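首页 | 通讯 | 规范与标准 | 现场 | 往期 | 订阅

手持夹爪采集作业规范修订说明

Pludunska 数据采集组的手持夹爪作业规范从三月起换用新版。旧版写在操作台还只有一排的时候,后来人多了,台子多了,条文没有跟上。这次修订主要动了四块:工位与通道、佩戴设备、录制前后的检查、人脸与隐私处理。本期通讯把改动的地方讲一遍,完整条文在内部文档库里,各组组长手上也有打印件。

先说适用范围。规范管的是人手持夹爪在台面上做任务、同时记录画面的作业,不管机械臂遥操作,也不管无人值守的自动回放。后两类仍按设备安全手册执行。Zesoseo 项目有一部分任务是两种方式交替进行的,交替的时候以更严的那一条为准。换方式之前,操作员要先结束当前录制,不能在同一段里从手持切到遥操作。

工位与通道

旧版只写了“保持通道畅通”,等于没写。新版规定主通道净宽不少于一把办公椅加一个人侧身通过的宽度,录制期间主通道内不放闲置的椅子。椅子不用时推回台下,推不进去的放到房间尽头。背包不挂在椅背上,统一放进储物柜。需要背着设备包走动的人,走动前先看一眼旁边的台子是否在录,在录就绕行或者等一等。

靠墙的工位另有一条。夹爪外壳硬,转身时容易磕到墙面,磕一下镜头座可能就偏了。靠墙一侧的操作员应把起手位置放在台面中线以内,收手时先抬起再转,不要贴着墙横扫。换到靠墙工位的新人,第一次录制前先空手走一遍动作。

相邻两张台子同时录制时,操作员尽量不要背对背站。实在排不开,由后开始的一方负责确认间距,确认完再按开始。
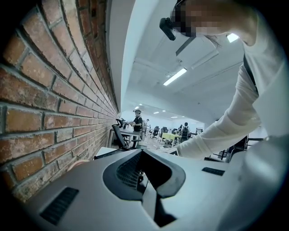
佩戴设备这一节改得最多。头戴设备的要求过去散在三份文件里,有的写绑带要过耳上方,有的写只要不晃就行,各组做法不一样。新版统一为:设备固定在前额正中,绑带拉紧后低头不滑,录制中不得用手扶。像砖墙旁边那位操作员一样把头戴相机和帽子一起用的,仍然允许,帽檐不得进入画面,戴好后低头、抬头各试一次,画面里看不到帽檐再开始。穿白色长袖做台面任务也允许,但袖口要收紧,浅色袖子和浅色台面挨得近,后期分割手臂轮廓时容易出错,任务单上注明“深色衣着”的,请按任务单换。肩带、胸带一律调到伸手时不会滑到手臂上的长度。

夹爪本身的检查放在佩戴之后。每次领用先看外壳有没有裂纹,散热口有没有被胶带、标签纸挡住,再开合几次,听有没有异响。散热口被挡是过去登记里最常见的问题,多半是贴编号时图方便。编号今后只贴在握把后侧,别处的旧标签领用时顺手撕掉。外壳用干布擦,不用酒精,也不用湿巾。

录制前后的检查

开录前的检查单从原来的一整页减到 8 项。减掉的大多是设备自己已经能报的内容,例如存储余量和电量低于阈值,现在开机就会提示,不必再手抄。留下的 8 项是:

夹爪外观
散热口
镜头清洁
头戴设备固定
时间同步
台面清理
任务物品齐全
通道

时间同步单独说一句。夹爪和头戴设备必须在同一次会话里完成同步,中途任何一台重启,整组重新同步。以前有人只同步重启的那一台,两边对不上,后面处理数据的同事要一段一段手工找偏移,找不回来的只能作废。

单次连续录制不超过 30 分钟,到点就停,休息之后再继续。这一条不因任务没做完而放宽。手持夹爪有分量,手腕累了以后动作会变形,录下来的东西质量也差。感到手腕或者肩膀不适的,不用等到时间,随时可以停,登记表上写“提前结束”即可,不需要写理由,也不影响当天的任务量统计。

录完以后,操作员自己回看开头和结尾各一小段,确认画面没有遮挡,再把夹爪放回架上。夹爪不放在台面边缘过夜。充电时开口朝外,方便下一位领用的人检查。

失败的动作要不要删,问的人很多。新版的答复是不删。抓空、掉落、重新抓取都保留,由操作员在任务结束时标记,操作员不自行剪辑。只有两种情况可以当场作废:拍到了不该拍的人或屏幕内容,或者设备出了故障。作废也要登记,写明是哪一种。

人脸与隐私

采集区内多张台子同时工作,夹爪镜头视野宽,拍到旁边的人很难避免。规定是:凡进入采集区的人,包括参观和维修人员,进门前都要签知情同意;所有画面在离开本地服务器之前完成人脸遮挡;遮挡由程序先做,再由人工抽查。抽查发现漏遮的,整批退回重做,不做单段补丁。原始画面的访问权限收到数据管理岗,其他岗位要看,走申请。

采集区里的电脑屏幕,不用时锁屏。纸质材料、工牌、快递单不要留在台面上,这几样比人脸更容易漏。同意书可以撤回,撤回后相关片段在下一次数据发布前移除,已经签过的人想撤回,找组长或者直接写邮件都行。

执行与反馈

新版先在 Farkas 和 Zunadberg 两个采集点用,其余采集点随后跟上。试行期间收到 27 条书面意见,多数集中在绑带和检查单上,能采纳的已经写进条文,没有采纳的在文档库里逐条附了答复。有一条意见建议录制区和通行区之间贴地线,我们同意,地线颜色还没有定,定下来以后再通知,在那之前请按前面写的净宽执行。

还有 3 条意见涉及夜间作业的照明。目前的规定是顶灯全开,录制中不开关灯,也不临时加台灯。台面亮度多少算合格,手上的测量数据还不够,这一版暂时没有写进去。各采集点如果有照度计,请把早、中、晚的读数记在登记表背面,月底一并交上来。

旧版检查单请各组收回销毁,不要和新版混着用。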